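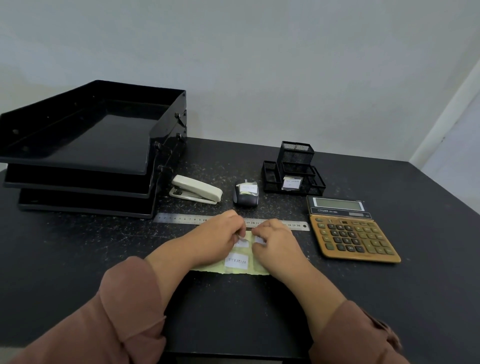

Black three-tier letter tray, left side of the desk.

I sing alto in the chorus at the Temba Playhouse, and I read music about as well as my dog does. So for years I've learned my parts from phone recordings made in the back of the rehearsal room, complete with coughing. For our spring show (a big, loud riverboat musical, two acts, lots of clapping on two and four) I finally paid for Sondo, the rehearsal track app, and I've used it nearly every day since April.

The good stuff first. You pick your voice part and it pushes that line up front while everybody else drops back, and you can slide the balance wherever you want it. I start with my part loud, then turn myself down until I'm holding the line alone against the sopranos. That one slider taught me the act one finale! Looping is great too. Drag over the measures that keep tripping you up, and it gives you a two-beat count-in every time through.

Slowing things down works fine to a point. At 69 percent the voices still sound like people, but any slower and they get that underwater wobble. I wouldn't buy it for that.

Now the gripes. Page turns lag behind the audio, so on fast patter numbers I'm staring at measure 101 while the altos are already into the next page. Cuts are a pain as well: our director chopped a whole dance break, and I had to mark it by hand in 3 different songs that reprise it. And the search only finds exact titles, which, come on.

I had the Flisico player before this one. It looks nicer and the piano sound is warmer, but it only gives you accompaniment, no voices, so it's better for soloists working up an audition cut than for chorus folks like me.

Four stars. I'd buy it again, and I've already loaded our fall show.

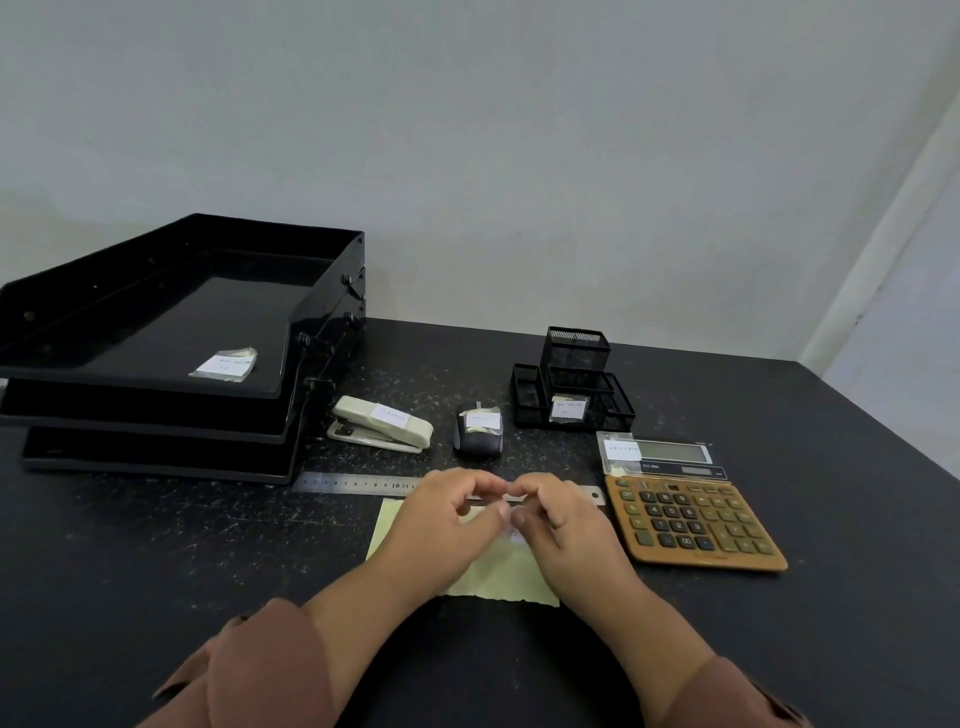
Does it work backstage without Wi-Fi?

Any show you've downloaded plays offline, with the voice slider and loops working the same as at home. You do have to download it song by song, so get that done before you leave the house.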